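Home | Forums | New Posts | Search | Log in

Furnishing a rental on the cheap
Posted in May by Joaquín Olivares

I'm moving to Rindbridge for a one-year lease and the place is unfurnished. Should I buy flat-pack or go used? My budget is tight and I have a small car. 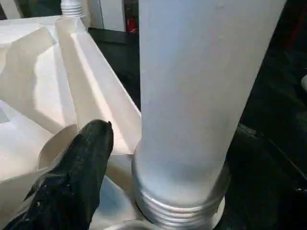
REPLIES

kettle1907: Used, every time. I got a solid table for $35 at the Pereyra Street thrift store. It will outlast anything that comes in a box.

smaldonado: I disagree. Flat-pack fits in a small car and a solid table doesn't. Leave all the legs a little loose until the last one is in, then tighten.

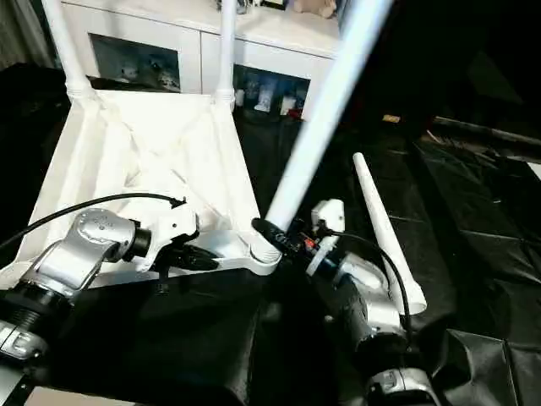

Fitting the legs, seat upside down

kettle1907: And in 3 years it wobbles.

smaldonado: He has a one-year lease.
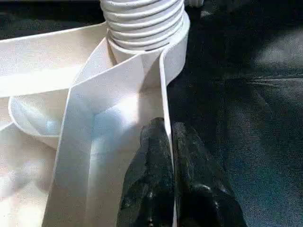

RINDBRIDGE, May. Joaquín Olivares wrote: I got the keys. The stairs are narrow, so a big table is out. Does anyone know if Andura delivers to the door or just the curb?

pl_1337: Curb only. They left mine in the rain. Kisetti brings it upstairs but charges extra.

smaldonado: Andura came up to my floor when I asked. It depends on the driver.

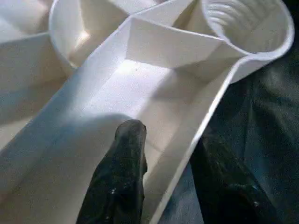

What to keep for the move out

pl_1337: Keep the hex key and the manual. I throw out the boxes.

Sebastián Maldonado (smaldonado): Keep one box, flat, for the small parts.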